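18 November 2019

Hello all,

You asked for a proper write-up of how the drinks strand of the Niltau community kitchen is getting on, so I've made a pot of tea and dug out my notebook. It's a bit long (sorry!) but you did say you wanted more than the figures this time. The first bit is from the mixing table.

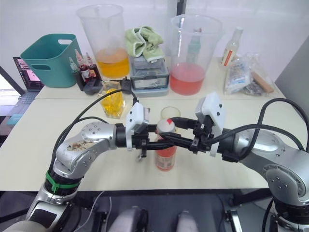
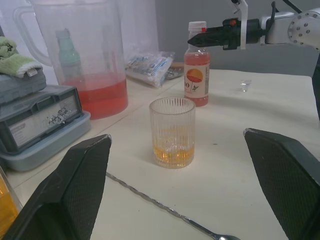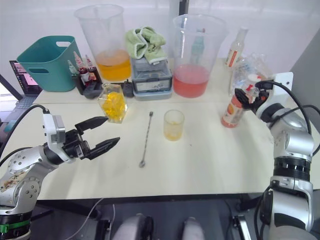 The main thing to tell you is that we have a drinks list. It's short, it's alcohol-free and people are happy to pay for it, and for a while in the summer I didn't think I'd be able to write that. We've gone for fruity, bright things that look like a treat, and we keep coming back to the oranges and reds – that small bottle of orange-red liquid with the white cap and red tip is very much the colour family I mean. Put something like that next to a jug of squash and everybody goes for the bottle. I've stopped fighting it and built the whole winter list round those shades.

**Where we've got to**

Since the last report we've tried 37 recipes. Most were fine, a few were lovely, and one with beetroot was so earthy that I poured mine into the sink when I thought I wasn't being watched (I was). We've settled on 12 for the list, with the rest kept in a folder in case we get bored. The favourite by a long way is the one called Skandov, after the street, a peach and blood orange mix with a little salt in it. I was sceptical about the salt and I was wrong!

The yellow cubes have been a nice surprise too. I only wanted something cheerful to spoon into the bottom of a glass, and now people ask for extra. They do go down well with children, but it was the lunch club who finished the lot in one go and wanted to know when there'd be more.

We ran tasting afternoons at Niltau and at the Radonjić hall and collected 168 comment cards between them. The Radonjić crowd like everything sharper than we do. I'd planned on one list for both places, but I think we'll let them have their own version of two or three of the drinks, with more lemon and less syrup. It costs us next to nothing to do and they've been very loyal.

**What hasn't gone so well**

Glasses, mainly. I bought ribbed tumblers out of my own fondness for ribbed tumblers, and they look wonderful with a bit of amber in the bottom, but they don't stack and the cupboard at Niltau is tiny. For the bigger afternoons we've had to fall back on plastic cups. I'd like to sort this out before the winter rush, probably with shelves, as I'm not giving up the tumblers.

Then there's the stirring. A long bar spoon with a twisted handle is a lovely thing to use once you've got the knack, and most of our helpers hadn't got the knack. We had a lot of splashing in the first weeks. I've now put ten minutes of spoon practice with plain water at the start of each session, and the tablecloth bill has gone down.

Labels are still a muddle. The proofs came back from Kuvov with the ingredients in type so small that I had to hold them up to the window, and allergy information is the one thing that has to be readable from across a counter. They're redoing them at no charge. Until then we're writing everything out by hand, and my handwriting isn't getting any better.

**Money**

We're inside the budget, just. Fruit was dearer than I'd allowed for, and I've covered that by buying fewer syrups and making our own, which taste better anyway. I'd like to move £200 from the publicity line to equipment, to pay for the shelves and a third big measuring pitcher. Two pitchers between four people means someone is always standing about waiting to pour. We've hardly touched publicity as word of mouth has done the job, so I don't think it'll be missed. Could you let me know if that needs a form?

**Next few months**

The winter list starts at both places as soon as the labels are right. In February I'd like to try a hot version of the Skandov, which may be a terrible idea – peach goes a bit jammy when you warm it – but I want to find out. I'm also working on a one-page recipe sheet for people to take home, with measurements in cups and spoons as well as millilitres.

Receipts are in the shared folder, apart from two for lemons that went through the wash. If you fancy coming to a tasting, give me a little warning and I'll save you a tumbler.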